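Motherboard tray work (bench servicing)

Motherboard tray work, also board bench work, is the servicing of a computer's main board outside its case, on an open bench with a holder panel for small parts close by. Common in repair shops and refurbishing rooms. Term spread from the Rudthorpe workshop, where Cheuk-hei Wan wrote the first bench notes.

Holder panel
Flat upright plate, usually grey, with narrow slots and open boxes moulded in. Slots take slim things, boxes take the rest. Often stood against ribbed or slatted metal, under a rail. Cables kept up high, out of the way.
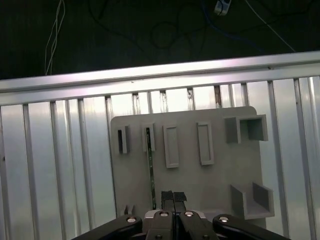

Makers differ on spacing. Trodetti panels sit 45 mm apart, the older Van Wyk ones had no fixed gap and were a pain to line up. Fultevstead stock list of July gives 303 panels in use, 900 on order.

The board
Main points are the processor socket, with its metal bracket and load lever, and the memory slots. Four chokes in a row is a usual sight below the socket on the Dell type. Capacitors near the edges get knocked first so watch sleeves. Leads for power are best left plugged untill last.
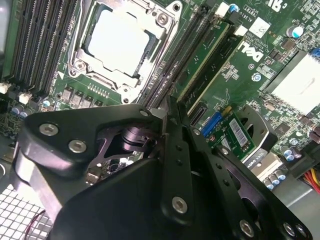

Memory goes in before the cooler, most benches agree. Trí Văn's notes say the opposite for cramped boards, and allow 45 minutes for a full strip and refit. Socket pins must not be touched, bent ones are fiddly and often not worth saving.

See also: anti-static mat, thermal paste, spudger

Last checked August 3, 2022. Section on screws still to be writen.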